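NOTAS PARA A FALA, versão curta (20 min, perguntas incluídas!!)
3/26/22

Abrir sem slide. Bom dia, agradecer ao Pádraig Mac Mathúna pelo convite, pronunciar DEVAGAR (ele corrigiu-me duas vezes em junho).

Tema: peças de montar em casa. Onde ficam, quem arruma, o que se perde. Não é palestra sobre brinquedos caros. É sobre o chão, a bancada, o canto da parede.

Pergunta à sala: quem pisou numa peça este mês? Esperar as mãos. Não fazer piada do pé descalço, toda a gente faz.

De onde vem isto: projecto Casa, 49 famílias, visitas curtas, caderno e lápis. Ver como se brinca onde não há quarto de brincar. Cozinha, corredor, bancada de pedra. Quase todas as casas com um sítio "provisório" que já dura há anos.

Ponto 1. Superfície. Alcatifa segura a peça mas esconde. Pedra polida: a peça corre, faz barulho, risca? (perguntam sempre. Resposta: depende da pedra, areia agarrada à peça é pior que a peça.) Mármore com veios engana o olho, as peças pequenas cinzentas desaparecem. Vermelho e verde vivo vêem-se logo, mesmo com o brilho da luz em cima.

Ponto 2. O canto. Crianças constroem encostadas à parede, o muro faz metade do trabalho. Construção comprida e baixa, encostada, e a peça solta ao lado.

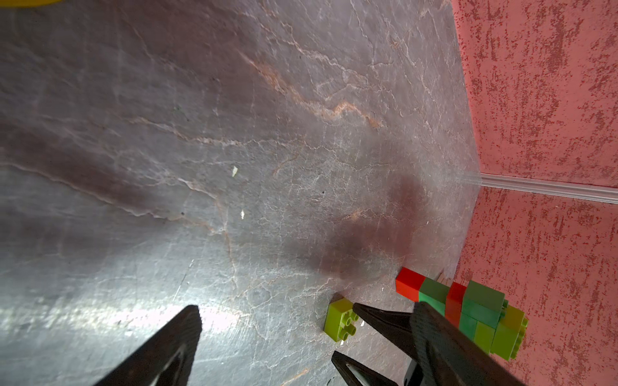 A peça solta é o centro da minha fala, não saltar! Para o adulto é desarrumação. Para a criança pode ser a próxima a entrar. Se a guardamos na caixa, pára tudo. Contar a história da mãe de Quinlan: arrumou uma única peça verde, choro até ao jantar.

Regra que usamos: peça a menos de um palmo da construção não se toca. O resto vai para a caixa. Simples, cabe num papel no frigorífico.

Ponto 3. Caixas. Comparar rápido:
Boren, baixa e larga, vê-se o fundo, ocupa muito.
Vurkberg, funda, com tampa. Bonita. A criança despeja tudo pra encontrar uma peça.
Tabuleiro de forno velho: ganhou em quase todas as casas. Custo zero. Pausa aqui, costumam rir.

Números, só se perguntarem: caixa média 380 peças, 60 em uso numa tarde. Ou seja, o resto podia estar no armário. Repetir o 60.

Limpeza: água morna, um pouco de detergente, secar em pano com os pinos para baixo. Máquina de lavar não. Aspirador só com meia no tubo (levar a meia e mostrar).

Se faltar tempo cortar caixas e ir direto às rodízios de peças. Tirar metade, trocar ao fim do mês, não anunciar.

Perguntas prováveis: separar por cor? Não, por tamanho, e mesmo assim só as minusculas. A partir de que idade arrumam sozinhos? Não dar idade certa, dizer "quando a caixa estiver ao alcançe deles".

Fim: voltar à pergunta do princípio, pedir que cada um olhe hoje para um canto da casa antes de arrumar. Folhas com a regra do palmo na mesa da entrada. Devolver o microfone ao Pádraig.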